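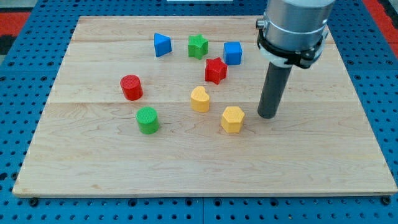 My sister-in-law says plastic blocks are what people buy when they've given up, and that a decent toy box should be wood from top to bottom. She said it over dessert, with her elbow on my brand-new maple board, and I have been arguing with her in my head ever since. So you get to hear my side of it!

I love a plastic shape block. I love a red star and a green star, I love a blue triangle you can stand up like a little tent, and I have a real weakness for a yellow heart. A wooden heart is lovely, sure, but wooden sets at the price I can pay tend to come in that washed-out mustard color, and a three-year-old wants YELLOW. Mine does, anyway. She also likes a bit of texture on top, and will sit there scratching at it with one fingernail like she's playing a record.

Where my sister-in-law has a point is the surface underneath. For years we played on the rug, which is where blocks go to disappear (under the couch, into the dog's bed, once into my boot). Then we tried a tray from Solden, the kind with the raised lip, and it was so slippery that anything we stacked skated off if somebody sneezed. Then the coffee table, which is glass, and I don't want to talk about the coffee table.

What finally worked was a plain board. Maple planks joined side by side, no lip, no paint, no cute alphabet burned into the corners. I found mine at Mokoena, a kitchen shop two towns over, where it was sold for rolling out dough – and it has never met any dough. It's pale enough that every color shows up on it, and when cleanup time comes you can see from across the room what's still out. The grain turned out to be half the fun. My daughter decided the wavy dark streaks were a river, so now the cylinders live on one bank and the stars live on the other, and the cube is the ferry. I did not suggest any of this.

I should say something about how many blocks, because I got it badly wrong. We were given a tub of 250 when she was born, and for ages I tipped the whole thing out every single afternoon. She'd stir it with both hands, throw a few, and wander away. One rainy morning in January I was tired and just put out a handful, spaced apart, and she played for most of an hour! She picked up each one and looked at it. She asked what a prism was (well, she asked what "the roof one" was). The tub went up to the closet that night, and I trade a few pieces in and out when she gets bored.

My favorite game needs no rules to speak of. I name a shape, she finds it, and then she gets to name one and I have to find it, very slowly and with a lot of wrong guesses. Two stars in different colors make it much harder than you'd think. If you ask for "the star" you'll get a long look, and then you'll get corrected.

As for care, the blocks go in a mesh bag in the sink with dish soap, and an old toothbrush gets the crumbs out of any bumpy tops. The board gets a wipe with a damp cloth and gets dried right away, and some 4 times a year I rub it down with a wood oil called Pluvura that smells faintly of oranges. Stand it on edge to dry so both sides get air. I laid mine flat on a wet counter once and it rocked like a boat for a week.

If you're shopping, Ernau makes a similar board a bit thicker than mine, and it's handsome, but try lifting it before you fall for it. You'll be carrying this thing to the kitchen when dinner's ready, with a whole town still standing on it, and a small person walking beside you telling you not to tip the river.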